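Open day at the Gaillard workshops, Stultstead

We got in just after the doors opened, and I'm so glad we did — the place fills up fast! Mireille Roussel showed us the upstairs rooms first, all white walls and painted brick, with a leafy green plant on one of the tables and people already bent over their work.
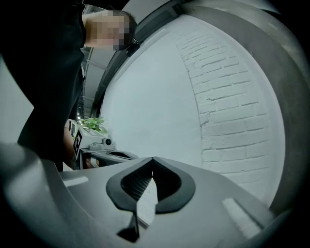
Downstairs: the old store

Gilles Pons has 361 drawers of parts down there (he let me open two). I could have stayed all afternoon. The next open day is in May, and we've already put our names down.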